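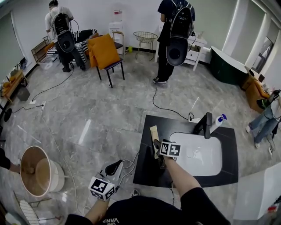 A white basin, a black faucet and a spray bottle with a blue cap.

The Drip Report

Water bills went out on 07/02/2024, and by the next morning the office phone had rung itself hoarse. The new rate is the new rate. We argued about it for most of the spring and lost. What you can still do something about is the faucet.

A slow drip will get through 1000 gallons faster than most of us care to know, and it does its best work at night while you lie there deciding whether you can hear it. Ernő Fekete, of Leone Street, finally read his own meter before bed and again at breakfast, having used no water in between except, he maintains, one glass. The meter had other views. The culprit was a toilet flapper that cost him five dollars at Greltirent Hardware, plus the eight weeks he'd spent meaning to look at it.

If you want to try the same thing, your meter is under the round lid near the curb. Bring a flashlight and low expectations about spiders. Write down all the digits, not just the ones you like. For toilets, put a few drops of food coloring in the tank, leave it alone for half an hour, and see whether the bowl has turned festive.

Washers for the older Mukum faucets are back in stock at Greltirent, in the drawer marked "Misc." The newer ones take a cartridge, and you should bring the old one along - describing it with your hands has not worked for anybody so far.

Leak adjustment forms are at the front desk through the end of July. Please attach the receipt. A photo of the puddle is not a receipt.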